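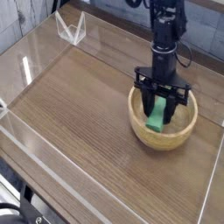 Figure 2. Round bowl on a wooden tabletop.

Research > Home life > Working papers > Section 4
December – Coralie Pearce and Shahla Zarei

4. What the table bowl is for

4.1 Answers from the survey

We sent the form to 2,000 homes in Clumedness and Tierney and got 398 back. Low, but better than the pilot. One bowl that stays out on the main table, all year, used or not – that was our working meaning of "table bowl". Trays and plates left out. So were bowls that only come out for guests.

Most people wrote "fruit" first and then kept going. Keys, stamps, elastic bands, a watch that needs a battery. The form gave one line for this and many answers ran down the margin. We coded up to 20 items per home and dropped the rest, a choice we would not make again. Homes with children listed more small things and less food. Homes with one adult were split: either fruit only, or no fruit at all.

Age of the bowl mattered more than we expected. Bowls that came from a parent held food far less often. Several people said they were afraid of stains, a few said it "wasnt that sort of bowl". New bowls got used hard from the first week. Price made no clear difference, though only half the forms gave one. 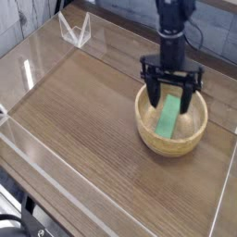 4.2 Home visits

15 follow-up visits, all in Tierney, late afternoon where we could manage it. Short talks at the table, notes typed up the same evening. We asked who fills the bowl and who empties it. Rarely the same person. Filling was done by everybody in passing; emptying fell to one adult, usually when something had gone soft at the bottom.

Two homes had stopped keeping a bowl out between the survey and the visit. Both had moved to a smaller table. We kept them in, as the talk about why it went was some of the best material we have (see 5.2).

The word "tidy" came up in nearly every visit and meant opposite things. For some the bowl was how the table stayed tidy. For others it was the mess. We first read this as a split between younger and older homes, but the notes do not bear that out – the split runs inside homes, between the people who share teh table.
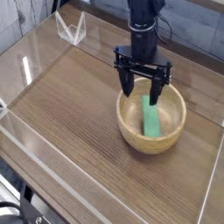
Noreen Ní Bhriain read a draft of this section and thought we lean too much on the person who filled in the form, who is probably also the one doing the emptying. A fair point. The visits help a little, the survey can't. Section 5 takes it up again with the Grarka diaries.

Contact: Coralie Pearce, Mollska | Copyright the authors | Back to top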